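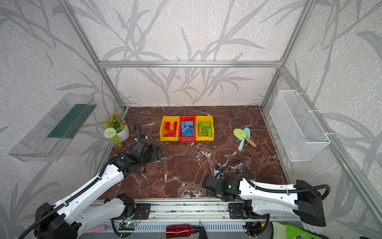 *Toy bricks sorted by color into three small bins.*

## 3. Setting up your bins in Livito

Livito keeps a list of what is stored in your home and where. Each bin gets a short code, and each code points to one entry in the list.

1. Open **Storage** and tap **Add place**. Enter the room first, then the shelf or table.
2. Tap **Add bin**. Livito assigns the next free code, for example 641.
3. Write the code on a Nurkeo label and let the ink dry before you stick it on.
4. Clear out a bin before you label it. Labels hold best on a smooth, flat rim.
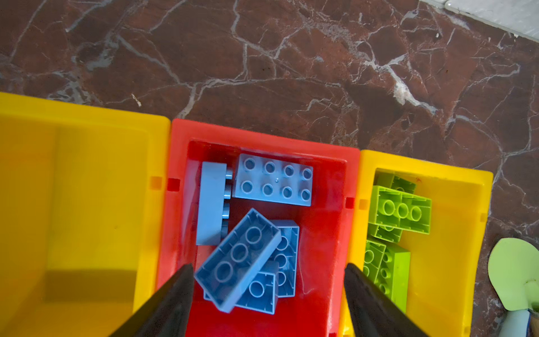
5. Enter the contents in plain words, such as "red bricks". Names can be up to 23 characters long – anything longer is shortened in the list view.
6. Tap **Save**.

**Note:** Bins added in version 19 or earlier keep their old codes. You don't need to relabel them.

### Wiping down the surface

Labels pick up grit easily. Brush crumbs off the table with a dry cloth, then wipe it. On polished marble, use only a neutral cleaner.

**Caution:** Do not use vinegar or lemon on marble. Acid leaves dull marks. 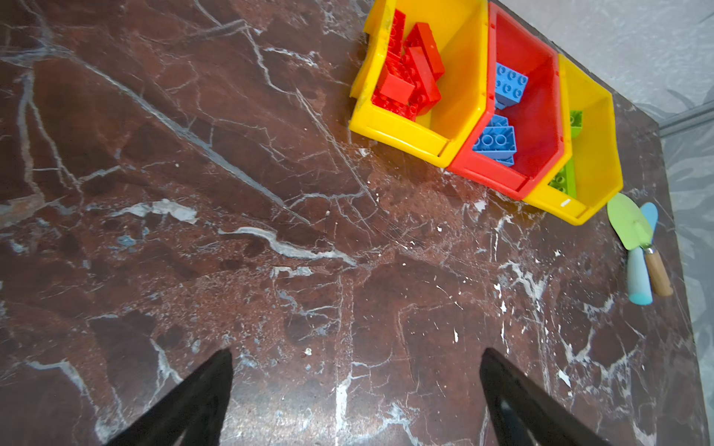

### Moving a bin

Open the bin's entry, tap **Move** and choose the new place. The code stays the same.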